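Who we are | Robotics Lab

Borgate is a small robotics group led by Kátia Pacheco and Cherry Mae Aquino. We study how two arms can learn a shared job from recorded human demonstrations. Our method, Plimilness, trains one policy for both arms and lets either one wait for the other.

We test on a task board with sliders and push buttons – small parts, easy to miss. In October we ran 131 trials after training on 40 demonstrations, and 121 succeeded.
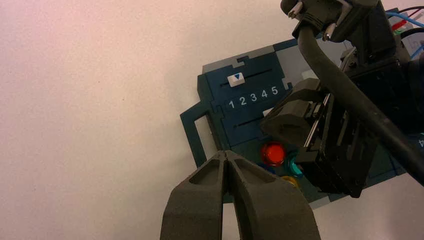 Most of the failures came from the sliders, and we are working on those next.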